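Tekel vs. Lill finger pads on hand-held grippers
Forum: End Effectors and Data Capture

a.mets
Our laboratory is selecting pads for the hand-held units ahead of the February collection. The candidates are the Tekel textured pad and the smooth Lill pad. We would welcome comments from groups that have tried both on flexible packaging.

protholm_lab
We completed 1625 grasps with the Tekel pads and 999 with the Lill pads. Our recommendation is Tekel. The smooth pad slid on foil wrappers whenever the approach was shallow.

I. Venckus
I must disagree in part. Unequal trial counts make that comparison difficult to accept. In our tests the Lill pad performed equally well once the pivot screws had been tightened.

protholm_lab
The counts are noted. The screws were checked after every 10 grasps.

a.mets
Thank you both. Our snack packaging task is set up as follows, with two grippers.
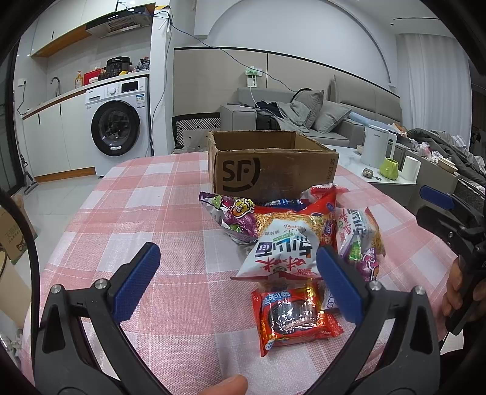
Blue textured pads over the cookie package, snack bags behind.

I. Venckus
Please record bags and cookie packages separately. A crinkled wrapper gives the texture something to hold, and this may favor one pad.

a.mets
Agreed. The Lill set will be run on Saturday with the same items.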